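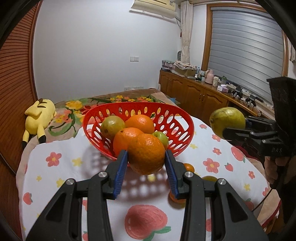

Oranges and a pear at a table with a red fruit basket.

Opinion | Parliament and Law

A law should wait for its readers

By Kelechi Adebisi

The tenancy bill came to our parliament on a Wednesday, at four in the afternoon, and by nine in the evening it was passed. It has 82 pages. Members received the final text the same morning, with 21 amendments which were not in the version that the public could read.

I rent a flat in Sakby, so I am not a neutral person in this matter. I even like some parts of the bill. The limit on deposits is good, and the new duty to repair heating within five days is something my neighbours have asked for during many winters. My complaint is about the way it was done.

The minister, Mr Notov, told the chamber that tenants cannot wait any longer. This may be true. But the same bill was lying in his ministry since spring, and in all those months it was possible to send it to the housing committee. When a government is slow for half a year and then asks the members to be fast for one evening, I think the members have the right to say no.

Only Ms De Haan asked for a delay. She wanted two weeks, and she explained quite calmly that clause 4 lets a landlord end a contract for "substantial renewal" without saying what is substantial. A new kitchen? A new roof? She received no answer from the minister, and her motion was lost by almost the whole chamber. Some of her own party colleagues voted against her.

Now the tenants in Likuvier Street have letters which use exactly these words. Perhaps the courts will decide that their landlord is wrong. A court case is long and costs money, and most of these families have neither a lawyer nor a free morning to look for one.

I would like a simple rule — no final vote until the full text has been public for two weeks, amendments included. For real emergencies there can be an exception, if two thirds of the members agree to it by name. Other parliaments live with such rules and they still pass laws.

The upper house takes up the bill in December. It can still send clause 4 back, and I have written to my member to ask for this.

Search this site
Enter keyword

Related
Who speaks for the tenants of Sakby?
Upper house sets its winter timetable
De Haan: "I will bring the motion again"
Letters: deposits, repairs and long waiting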